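Thu 1 October
By Leonor Paiva

Swap shelf, coat rail, and the rest of the fall stuff

Quick one this week, I'm writing it between the dentist and pickup so forgive the state of it.

The toy and coat swap is back on at Lundine Hall. Same deal as spring. Bring what your kids have grown out of, take what they haven't grown into yet. No money, no tickets, no points system (we tried points, never again). Doors at ten, done by two, and please do be done by two, the tap class has the room straight after and they were very patient last time.

What we need most: winter coats, sizes 6 to 12. Snow boots, any size at all. Puzzles with all the pieces. Board games, same. Rain pants went in the first ten minutes in spring so if you have any in the back of a closet, now is the moment.

What we have plenty of: baby bath seats. Picture books about farms. Soft toys. So many soft toys. One bag per family is the limit on those and I will be at the door.

Spring numbers for those who asked. We took in 2,831 items, 338 of them coats, which was a record for us. Leftovers went to the Vanhove Street shelter and the school closet. Thank you to everyone who carried boxes down those stairs in the rain.

Drop-off is in the side porch at Lundine, evenings from six to eight, all week before the swap. Bags tied, please. Write on the outside what's in it, even just "boots" or "girls 8". Saves us hours of sorting. Anything with a battery, take the battery out and tape it to the toy. Not inside the toy. Taped to it.

Things we can't take: car seats, crib mattresses, bike helmets, anything with a recall on it. If you're not sure about a recall look it up before you come, we don't have time to do it on the day and I'd rather not be arguing over a stroller at nine in the morning.

Blocks and bricks get their own table this year. Last time they were mixed in with the cars and the play food and it was a mess, parents digging about on the floor, somebody's toddler asleep on the pile. Sort by type if you can stand it. Wooden with wooden, plastic with plastic. Odd ones are fine, there's always a kid who wants just the red ones. 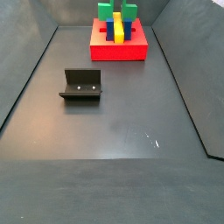
Washing things before you bring them

Had a lot of questions on this so here's the short version.

Plastic: warm water, dish soap, old toothbrush for the corners. Rinse, leave on a towel overnight. Don't put it in the dishwasher unless you know it's ok in there, I warped a whole tea set that way.

Wood: damp cloth, not soaking. Dry it right off. If it smells musty put it on a sunny windowsill for a couple of days and see.

Soft toys: pillowcase, knot the end, cold wash. Air dry. The dryer does terrible things to fake fur.

Coats: check the pockets!! Spring haul from pockets included house keys, a retainer and a library card. The keys are still in my kitchen drawer. Blue ribbon on them. Email me.

Zippers, please try them before you bag the coat. If it sticks, rub a bit of candle or pencil lead along it and try again. If it's truly dead pin a note on and we'll put it on the mending rack, a few people like to take those home and fix them up.

Help on the day

Still short two people for set up, eight thirty to ten, and we could use one more on the boots table, where it gets a little wild. You get first look at everything before doors open, that's the perk, plus coffee. Firmont Bakery is doing the rolls again. Bring your own mug if you can, the hall has hardly any left.

Tables are coming from the church, the folding ones, so if you've got a truck or a big wagon and a free half hour Friday night I would love to hear from you.

Parking

The Nomix lot across the road is ours until two. Not the spaces by the loading doors, they will tow and they mean it. Street parking on Vanhove is fine on the even side. Flyers are up, we printed 800, there's a stack in the library entry if you want some for your building.

Other bits

Pumpkin walk sign-up sheet is on the board outside the office. It filled up fast last year.

The lost mitten line goes back up in November. If your kid comes home with one mitten look there befor you buy a new pair.

Choir still wants altos. No audition, just turn up.

Next newsletter in two weeks, send me your things by the Monday. Short is good. In the body of the email please, I can't open half the attachments on this phone.

Leonor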